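Celtard Hanging System: Installation and Care Guide
Section 4. Hanging and Leveling Framed Works

Last updated: 1 June 2018
Reading time: 5 minutes

This section applies to exhibition spaces fitted with the Celtard wall rail, including the Steltamthorpe galleries and the Kioko study room. It covers framed paintings, drawings and prints. Unframed canvases, textiles and relief works are covered in Section 5.

4.1 Before you begin

Confirm that the rail has been inspected within the current exhibition year. Inspections are recorded every October on the sheet kept with the rail key. If the sheet is missing or unsigned, do not hang any work until the rail has been checked.

You will need:

- one pair of hanging cords for each work, with hooks attached
- the rail key
- a spirit level
- a tape measure marked in inches
- clean cotton or nitrile gloves for each person handling works
- the hanging plan approved by the exhibition office

CAUTION: A single pair of cords is rated for works up to 58 pounds, frame and glazing included. Heavier works require the Drondstead bracket set, described in Section 6. Do not add a third cord to raise the limit.

4.2 Preparing the work

1. Lay the work face down on a clean, padded surface. The padding must extend past the frame on all sides.

2. Check the back of the frame. D-rings must be fixed with two screws each and must sit at the same height on both sides. Replace any ring that turns by hand.

3. Compare the accession number on the backing board with the hanging plan. Numbers are written with a comma where they pass one thousand, as in 1,463. If the numbers do not agree, set the work aside and notify the exhibition office.

4. Attach one felt pad to each lower corner of the frame. The pads keep air moving behind the work and protect the wall finish.

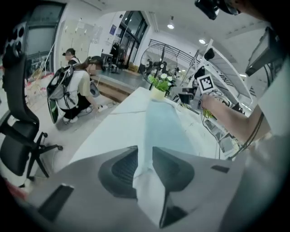 4.3 Setting the height

Unless the hanging plan states otherwise, the center of each work is placed 61 inches above the finished floor. This height is used throughout the galleries so that works of different sizes share one center line.

1. Measure the full height of the frame and divide by two.

2. Measure from the top edge of the frame down to the D-rings.

3. Subtract the second figure from the first, and add the result to 61. The total is the height of the hooks above the floor.

4. Mark the hook height on the wall with low-tack tape. Pencil must not be used on painted walls.

NOTE: In the Kioko study room, where visitors are normally seated, the center line is lowered to 58 inches.

4.4 Hanging the work

Two people are required for every work wider than 20 inches, whatever its weight.

1. Insert the top fitting of each cord into the rail and turn it until it clicks. Pull down firmly on the cord to test the fitting.

2. Slide both cords along the rail until they match the spacing of the D-rings. Cords should hang straight and must not be drawn inward toward the frame.

3. Set both hooks to the height marked on the wall and tighten the locking screws by hand.

4. Lift the work with one person at each side. Keep one hand under the lower edge and one hand on the side of the frame.

5. Engage one D-ring fully before engaging the other. Lower the work slowly until both cords are carrying the weight.

6. Hold the level against the top edge of the frame. To adjust, have the second person support the work while one hook is loosened and moved. Tighten the screw again before the work is released.

7. Remove the tape from the wall.

CAUTION: Never adjust a hook while it is carrying the full weight of a work. The cord may slip without warning.

4.5 Labels and records

Place the label to the right of the work, with its top edge level with the lower third of the frame. Where there is not enough room on the right, use the left side and keep to that side for the rest of the wall.

Enter the accession number, wall position and cord numbers in the hanging record on the same day. The record must be signed by both handlers. Completed records are kept with the exhibition file until the works are taken down, and cords removed at that time are returned to storage in their original pairs.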